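Erirwood Student Robotics Club
Progress report to the Morikawa Fund, spring term
May 28, 2019

Hi all,

Sorry this one is longer than the January report, but we've had a busy few months and I'd like you to see where the money went (and where it's still going!).

Quick recap for anyone new on your side. The club is doing a page-turning project for pianists. Two arms, a music stand, and a piece of sheet music that has to go from one page to the next without ending up on the floor. The kids named it Skendolis back in the fall and refuse to tell me what it means. The goal for this year was a slow but dependable turn at the stand, with a student player giving the cue, and we're most of the way there.

Spending first. We've used $2,355 of the $3,659 grant. The biggest chunk was replacement fingers and cables, then the stand, then a second-hand keyboard that I got a very good deal on. The rest is set aside for the summer session and for one spare wrist camera, which I'd like to order before school lets out if that's okay with you.

We have 14 students coming regularly now. A few of the seniors have drifted off as graduation gets closer, but the younger ones have filled in and are honestly doing better work than I expected at this stage. Two of them had never written a line of code in January and they now run the logging by themselves.

The big change this term was splitting the job between the arms. In our first plan one arm did everything, and it was hopeless with curled paper. Now one arm steadies the sheet while the other does the moving, and the students record each try through the wrist camera so they can go back and argue over it. They do argue over it! I've had to kick them out of the room at closing time more than once.
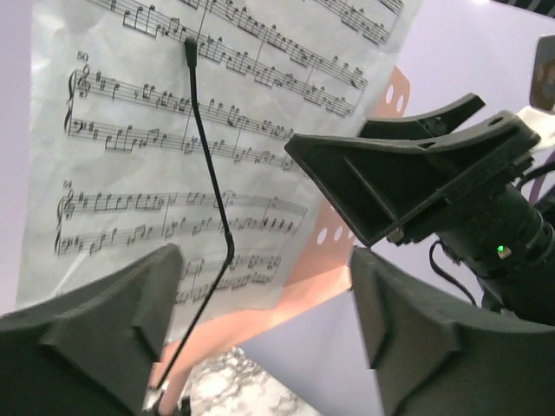

We logged 197 tries at the stand this term, and the kids sort them into clean turns, messy turns and drops. Paper is still our main headache. Glossy sheets throw glare back at the camera, and anything that's been carried around in a backpack has a mind of its own. Toshio Iwasaki, who teaches piano down the hall, has been lending us worn-out copies of real pieces, and the students found out pretty fast that those behave nothing like the fresh printer paper we practiced on in the winter. I've asked them to stick with the old copies from here on. It's slower going, but it's what a pianist would really put up there.

The other thing eating our time is getting the two arms to stay out of each other's way. We had a couple of bumps in early spring, no damage, and the students wrote a simple rule where one arm has to finish and report before the other one starts. It makes the turn kind of slow. A sophomore team is working on letting them overlap for part of the move, and I've told them they can try it at half speed only.

We also switched our scheduling over to Dendent, so students can sign up for arm time from home. That ended the sticky-note war on the lab door.

Still to do before the summer session: finish the overlap work, write up the setup steps so next year's group isn't starting from my memory, and try a full run with a student playing an entire piece. Toshio has a volunteer in mind. You're welcome to come watch, just email me first so I can get you signed in at the front office.

The receipts are in the shared folder, and the one for the keyboard is handwritten, so let me know if you need something more official.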